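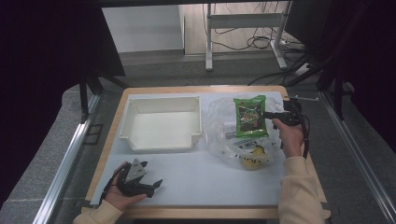 Should a small home layout be finished before you show it to guests?
I think an unfinished layout is the better one to show, and you should invite people early.

For two years I did not let anyone into the room where I build Hakala, my little branch line in N scale. The station had no roof and the hills were only bare foam. I told my friends to wait until July, and in July I told them to wait again. My baseboard is 190 cm long, so it is not a big job, but I always found one more thing to repair.

Then Iida Karppinen from our club came to borrow a transformer and walked straight in. She did not look at the missing roof. She asked why the track to the sawmill was so steep, and she was right, it was too steep. I had 59 trees already glued on that slope. If she had come before the trees, I would have saved many evenings.

In our hobby we see mostly the finished work. The magazines print it, the exhibitions choose it, and beginners believe that everybody else builds without mistakes. I believe this makes people quit. A visitor who sees wires and wet plaster can learn how the thing is made, and can also say something useful while it is still easy to change.

Some members do not agree with me. They say that guests touch everything and that a half-built scene looks poor. It is true that I lost one signal mast this way. I bought a new one and planted it 40 mm further back from the edge.

The sawmill track is now pulled up, and the new one will go around the hill. The station still has no roof. Come and see it anyway.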